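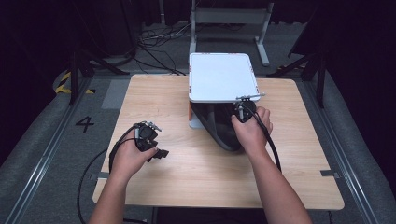
August
By the Range Notes desk

Search this site Search

Koltham range adds a rimfire night, and I'm already signed up

Good news for anybody who's been grumbling about the wait at Koltham (me, mostly). The indoor range is starting a weekly rimfire-only evening this month, and they've opened up 40 slots for the first one. I called the front desk to see if that was a typo, because the place has never felt that big to me, but no, they're splitting it into two sessions. The first goes at 5 p.m. and the second starts as soon as the lanes are swept.

If you haven't been in since spring, the ventilation work is finally done. I shot there last week and didn't come home smelling like a burnt match, so that's money well spent in my book! They also swapped out the old target carriers on the left side. The new ones are quicker and a whole lot quieter, though mine stopped a little short of where I'd set it and I had to send it out twice.

Rimfire night is .22 LR and .17 HMR only, pistols and rifles both. You can bring your own ammo as long as it's in the factory box, and they'll have Wimness standard velocity behind the counter for people who forget theirs (me again). There's a loaner rack too, with a couple of Uvlow bolt guns on it. I put a box through one of those and liked the trigger a lot more than I expected to, but the stock is short, so if you've got long arms you may want to bring a slip-on pad.

What I'm really looking forward to is the little match at the end of each session. It's 80 points possible, slow fire, paper targets, no fancy gear class. Shoot a 73 or better and your next lane rental is free. My best practice card is nowhere near that with iron sights, so I'm going to cheat a bit and run the Tanabe red dot I've been meaning to zero since Christmas. (Optics are allowed. I asked. Twice.)

A few odds and ends from the phone call: eye and ear protection is required past the second door, even if you're only watching. Suppressors are fine if your paperwork is with you. Kids can shoot with a parent on the same lane, and that counts as one slot, so you don't need to book two. New shooters have to sit through the safety talk before their session, so show up early if that's you.

Sign-up is at the counter or by phone for now. They told me the online form is coming, but they told me that last year too, so I'd just call.

We use cookies to make this site work better for you. Accept Manage settings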